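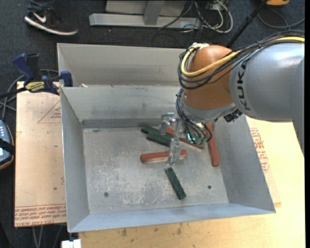

About Astberg

Home > About > Who we are

Astberg is a small language school. Evening classes mostly, some mornings, a summer block. We teach Lithuanian, Latvian and Polish to adults who need them for work, for in-laws, for a passport interview, or for no reason they can explain. All fine with us.

Started in a rented room over a bakery. One table, one whiteboard, a kettle. Maja Szewczyk taught Polish there two nights a week and Uldis Mockus had the Latvian group on the other side of a folding screen. You could hear both lessons at once. Some people from that first year still mix up their numbers.

Now we have 3 classrooms, a reading room and a proper front desk. Same kettle.

How the classes work

Groups are small. You get a placement chat first, fifteen minutes, no test paper. We ask what you've done before, what you want it for, and have you read a bit out loud. Then we put you in a group. If it's the wrong group tell us in the first two weeks and we move you, no fee.

Beginners do a lot of speaking. More than they expect. Grammar comes in from the second lesson, a little at a time, and yes, all the cases, there's no way round them. Homework is short. Please do it.

Intermediate groups read: newspaper pieces, recipes, letters from the housing office, whatever is useful that month. Each term they pick a longer text and work through it together. Last spring it was a detective novel, not a great one, everybody finished it.

Advanced is conversation plus writing. Kadri runs it. Bring a notebook, she doesn't allow phones for looking words up.

The Driretora course

Our own course book, Driretora, took four years of evenings. We couldn't find anything for adults that wasn't about students meeting at a train station, so we wrote it. Units on renting a flat, going to the dentist, complaining about a bill, small talk at a funeral. The word list at the back has 938 entries, picked by the teachers, argued over for months. Learn those and you can get through most of an ordinary day.

The second printing fixed the answer key for unit six. If you have the first printing ask at the desk for the correction sheet.

Audio goes with every unit, recorded by our teachers and a couple of patient relatives. Slow version and normal version. Start with the slow one.

The reading room

Open to all students and anyone who used to be one. 3,679 items on the shelves at the last stock check, including childrens books, which are better for beginners than they sound. A good run of cookbooks. Crime, far too much crime. Newspapers are kept for a month then they go.

Three weeks per loan, two books at a time. Put returns in the box by the door, not on the shelf, we need to check them in. Donations welcome but ask first, we are out of room for encyclopedias.

Kimaro, our conversation evening, happens in the reading room once a month. Starts at 6:30, tea and something baked. One table per language plus a mixed table for the brave. Free for students, small charge for guests. You don't have to be good. You do have to try before you switch to English.

People

Maja Szewczyk. Polish, all levels. Co-founder. Came to teaching from translating contracts and doesn't miss it. Also does the timetable, so be nice to her in August.

Uldis Mockus. Latvian, beginners and intermediate. Co-founder. Sings in a choir and will try to recruit you.

Kadri Dambrauskienė. Lithuanian, advanced, and exam preparation. Lead author of Driretora. Strict about endings.

Mārtiņš Šimkus. Latvian and Lithuanian, mornings. One-to-one lessons too, book early, he fills up fast.

Arūnas Adomaitis. Front desk, reading room, enrollment, invoices. First person you'll speak to. If you've emailed and heard nothing, call him.

Company classes

We go out to workplaces as well. Same teachers, same book, with the vocabulary bent toward what you do all day. Closus has had a Lithuanian group with us for several years, before the early shift. Ten weeks minimum. Price depends on group size and how far we have to drive.

Numbers, since people ask

Roughly 900 adults have taken at least one full term with us. Plenty stayed for more. We don't publish exam pass rates, most of our students never sit one.

Joining

Terms start in September, January and April. The summer block is four weeks, mornings only. Enrollment closes a week before, though if there's a chair free we'll usually let you in late. Pay by term or in two parts. Reduced rate for students, retirees and anyone out of work, just say so, we don't ask for paperwork.

Desk hours 2 pm to 8 pm in term time. Outside term, email is best and we're slower to anwser.

Ring the lower bell. The upper one is the neighbors.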